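Two-Arm Cube Sorting, Fault Subset: Data Card

Version of 8/17/23
Maintained by Stojan Bošković, Tomberg cell, Skaltthorpe

What is in this set

This is the part of our cube sorting recordings in which something went wrong. The full set has 266 episodes. Of these, 90 carry a fault mark, and only those are published here. If you need the clean episodes for training, please write to me. They are kept in a different folder with a different naming rule, and I did not want to mix them.

The task is simple. Colored cubes are placed on a sheet of brown paper and the two arms must bring them into a given order. Either arm may take any cube it can reach. The middle of the sheet is shared, and almost all of our trouble happened there.

The fault

Both arms take a lock before they enter the shared area. The lock was released when the gripper reported "closed with object". This was my mistake in the planning. The release should come when the arm has left the area, because a closed gripper is still standing in the middle with its cube while the other arm has permission to come in.

In most episodes we had luck and the second arm was going to some other place. In episode 145 it was not. The right arm received the lock, went for a cube near the middle, and its fingers touched the wrist of the left arm. The force limit stopped the right arm as it should. The left arm did not stop, because its limit was set in the configuration file to a test value from last November and was never put back. It pushed for a short moment until the operator pressed the emergency stop.

No person was hurt. One finger of the right gripper was bent and had to be changed. We stopped all recording until the limits were checked on both sides. 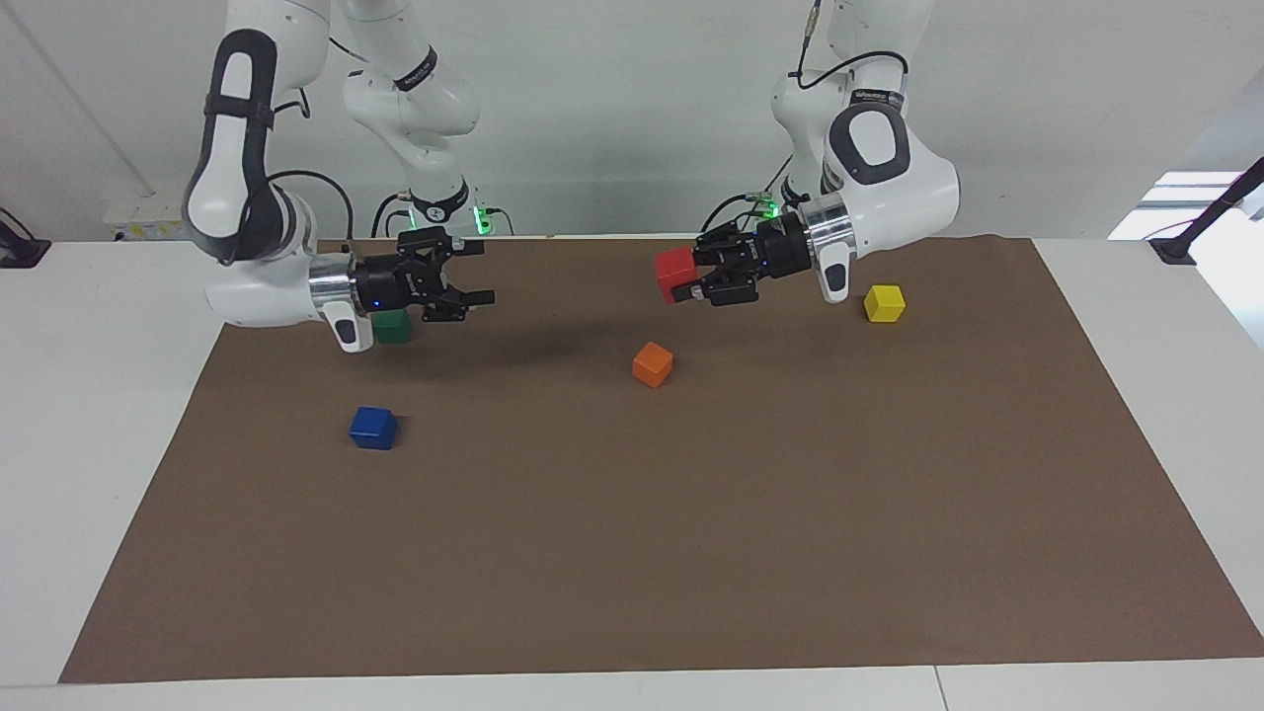

Photo: Censide / S. Bošković, fixed workspace camera. Free to reuse with this data card.

The left gripper is holding the red cube a little above the paper, and the right gripper is open and points toward the middle of the table. Under the old rule, a closed grip like this one was already enough to free the lock. Please keep this kind of posture in mind when you read the event files, because the line "lock released" looks harmless there and says nothing about where the arm is.

Left and right always mean the robot's own left and right. In the fixed camera view the robot's right arm comes in from the left side. Two people have already reported this to me as a labeling error. It is correct.

Fault marks

LOCK_EARLY: the lock was given free while the arm was still in the shared area. No contact.
CONTACT: the arms touched each other. Episode 145 is the only one.
DROP: a cube was lost from the gripper.
FALSE_GRIP: the gripper reported an object but had none.

One episode can have more than one mark. The marks were set by hand from video and then compared with the event files. Where the video and the file did not agree, I followed the video and wrote a note in the column "remark".

Changes after the incident

The lock is now released by position. The wrist must be outside the shared area and moving away from it. The force limits are read at start and compared with a second file, and if they differ, the arms do not get power. This check was written by Lazarević, who delivered also the new finger.

Known problems

The clocks of the two arm controllers are not fully equal. Do not use the time stamps to decide which arm moved first. Use the event order number.

Force values of the left arm before the incident were recorded with the wrong limit, so they are cut at a different level than those of the right arm.

The marks FALSE_GRIP and DROP are difficult to separate when the fingers hide the cube from the camera. I am not satisfied with all of them.

Use

You may use the set for research and for teaching. Please do not use it to tune the force limits of a real cell. Corrections to the marks are welcome, with the episode number and the event order number in the message.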